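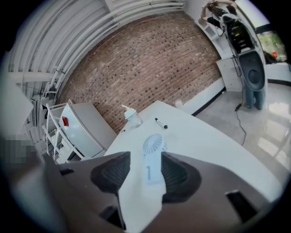

Do handheld fans do anything?

I have my doubts about small white fans. Every summer the shops fill up with them, every summer I'm told this one is different, and every summer I end up holding a noisy stick at my own chin.

The latest came from Hamby, the discount place on the Virnbridge road. The box promised "up to 31 hours" of cooling. Up to is doing a lot of work there. The listing online had 476 reviews, most of them five stars and most written in the same cheerful voice, so I paid no attention to those and read the grumpy ones. They said it was fine for a bus stop and useless in a room. That sounded more like it.

The printed 1 on the label is no help either. Speed one? Model one? First of a set? The leaflet doesn't mention it.

My rule is that a thing has to earn its spot on the white table by the brick wall. A cup with a lid and a straw passes, as cold drinks work and always have. A black marker passes. The mini fridge passes without argument, though I grumble about what it must cost to run. The fan is on trial until October, by which time I won't need it, and I suspect the makers know that perfectly well.

If you've got one that can cool more than a nose, tell me which. Please don't say the Varkow. I've had 2 of those.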